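Reselling old office PCs: is there still money in it?
Small Trade and Side Jobs > Buying and Selling
Page 1 of 1

gristlemill
Posted May 4, 2018
Giltum are advertising a job lot of ex-office desktops on their auction page again. The listing says 274 units, mixed makes, untested, no hard drives, collection only from their Wateck depot. The guide price works out at 9 pounds a machine before fees. A bloke on the market tells me he clears 3000 a month doing this. Has anyone here done it and come out ahead? I have a garage and a van and not much else.

pennyfarthing_2
He clears 3000, or he takes 3000? Ask him that and watch his face. I have never met a market trader who counted his diesel.

gristlemill
Fair point. He did say clears but I doubt he keeps books.

oldstocktom
I did two lots from Giltum, the last one in January. "Untested" in their listings means somebody has tested them and put the good ones in a different auction. Then there's the buyer's premium, the VAT on the premium and a loading charge if you want their forklift, all of it in the small print. My cheap machines cost nearly double the hammer price by the time they were home.

You also have to open every single one. Half of what you paid for may have been lifted out already, and you can't tell from the outside.

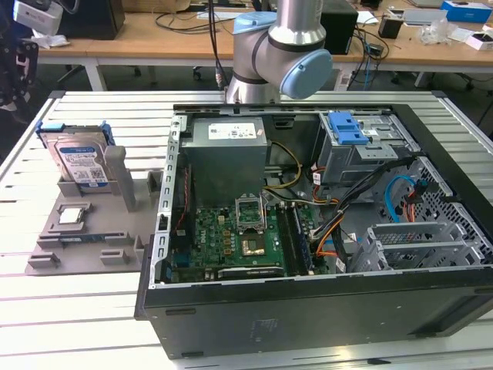
So allow twenty minutes a machine just to find out what you own, and that's once you've got quick at it. I hadn't allowed anything. I had them stacked to the roof and my wife parking in the street until the clocks changed.

ceder_rd_resident
I think that's too gloomy. I buy from Ceder, who are smaller and dearer, but they let you look first and they'll split a pallet. I sell to students and to people who want something for the kids' homework. It pays for a holiday. You won't get rich but it isn't a con either.

pennyfarthing_2
Pays for a holiday before or after you've counted your evenings?

ceder_rd_resident
Before. I like doing it, so I don't count them. Do you bill yourself for gardening?

pennyfarthing_2
No, but I don't go on forums telling people my tomatoes are a business.

oldstocktom
Ceder are all right. Their grading is a bit hopeful. I had a "grade A" with a footprint on it.

bn2102
What about the Bite app for selling? They say no fees for the first month and local buyers only.

gristlemill
I was going to ask that too.

pennyfarthing_2
No fees for the first month, and then what? I've read their terms twice and the answer is "as notified". That could be anything. I'd want a number before I put stock on there.

ceder_rd_resident
I've sold a few on Bite. Plenty of messages asking if it's still available, then silence. A card in the newsagent's window did better for me, and that was fifty pence a week.

oldstocktom
Same. Also remember you're a trader once you do this regularly, so people can bring things back. One chap returned a PC because it was "slower than his phone". I gave him his money. It wasn't worth the argument.

gristlemill
Right. So if I bought ten from Ceder instead of the whole lot from Giltum, and wrote down every penny and every hour?

pennyfarthing_2
That I would read. Nobody ever posts the second half, though. We get the van, the garage and the big plan, and then the account goes quiet.

ceder_rd_resident
Ten is a sensible number. Ask for ones with the drives still in, and take your own extension lead, as they've only got the one socket by the door.

gristlemill
Will ring them in the morning and ask about drives.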